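RARARI LAUNCHES A ROSE THAT WILL OUTLAST THE RELATIONSHIP

Undirlow, December - Rarari, the silk and plastic flower company that has spent 14 years being mistaken for a florist, today announced the Nowicki, a long-stemmed artificial red rose for restaurants, theaters and people who forget to change the water.

The Nowicki goes on sale this month through Videro stores and the Rarari website. It comes in one color. Customers who ask for yellow will be listened to politely.

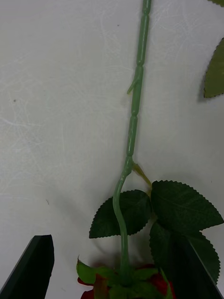 "We get 3,000 emails a year from people asking how often to water our flowers," said Gordon Campbell, founder of Rarari. "We used to write back and say never. Now we say once a week, and they seem happier."

The rose replaces the company's previous model, which was popular with hotels but leaned to the left in any vase taller than 11 inches. Rarari received a number of complaints about the lean and one letter of praise, from a hotel that also leans.

Design was led by Định Cù, who joined Rarari after a long career in lampshades. He went through 100 petal samples before settling on a red he describes as "apologetic, but only a little."

"A real rose gives you a week, and for half of that it looks tired," said Cù. "I like real roses. I have some at home. I'm told I should not have mentioned that." 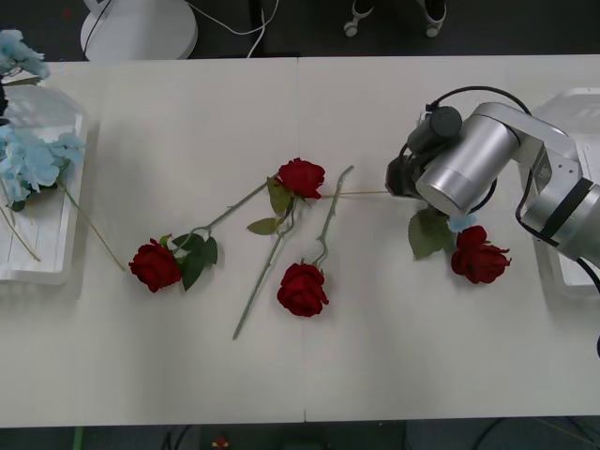

Restaurants can order the Nowicki by the box, with dusting instructions printed inside the lid. Rarari recommends a soft brush and a cool hair dryer, and asks that diners be seated well away from both. Faded roses may be returned to the Undirlow workshop, where they will be taken apart for practice stems.

The company has no plans to add a scent. An earlier attempt is still noticeable in the stockroom.

Trade customers and members of the press can request a sample rose from the Rarari press office. Please do not send it back in a vase of water.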